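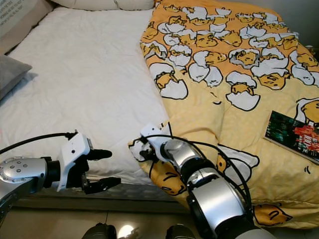 How much does it cost to build a two-arm robot for the house?

My own spending on parts for Vindoner is 845 euros until now. The arms are not in this sum, I got them used and I count them separately.

Many people asked me the same thing in messages, so I write one thread and then I can link to it.

Vindoner is my home project. Two arms, two grippers, a camera on the head. I started in February with one arm clamped to a desk, and I had to learn almost everything from manuals which were not written for beginners.

The 845 went mostly to the power supply, the computer and cables. Cables were the big surprise. I bought the cheap ones first, then I bought the right ones. Please buy the right ones.

The arm cables need more slack than you think. If the loop is too short, the wrist pulls it at the end of the turn and the connector becomes loose. If it is too long, it catches on things. I changed the length 7 times.

Gripper force is the next topic. A rigid object is simple: close until the motor current rises, then stop. A thin plastic bottle is different, the wall gives way and the current rises late. So I have 2 settings now, one for soft things and one for hard things.

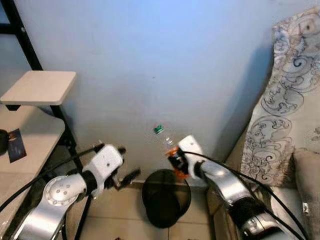
The soft setting closes slower and it has a lower limit. I choose it by hand before each task. I would like the robot to choose alone, but first I want the simple version to be reliable.

Ketsara Rattanakul asked if I use touch sensors in the fingers. Not at this moment. I have a set from Wedulach in the drawer, still in the bag. They need a different finger shape and I am slow with drawing parts.

Cloth is the hardest for me. A bottle has one shape, more or less. A comforter has a new shape every time you touch it, and the camera sees only the top layer. My program looks for a corner. When the corner is folded under, it often chooses a wrinkle.

And before any work with the comforter, what is lying on it must go away. A flat book on a soft bed is a nice problem! The finger has to come in low at the edge, but the bed sinks under the finger and the book sinks together with it.

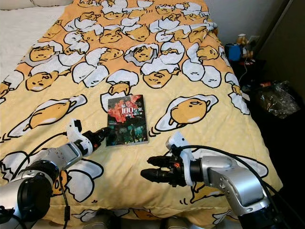

Left gripper near the corner of the book.

My present idea is to push the book from one side and hold against it with the other gripper, so it lifts a little. I wrote this part again on 7/30/23 and I am not yet happy with the timing between the arms.

Danica Matić suggested thinner fingertips. I will print a pair this evening and try.

For those who want the wiring plan: I must first redraw it, the current one is on the back of an envelope and the colors are wrong. I will add it under this post.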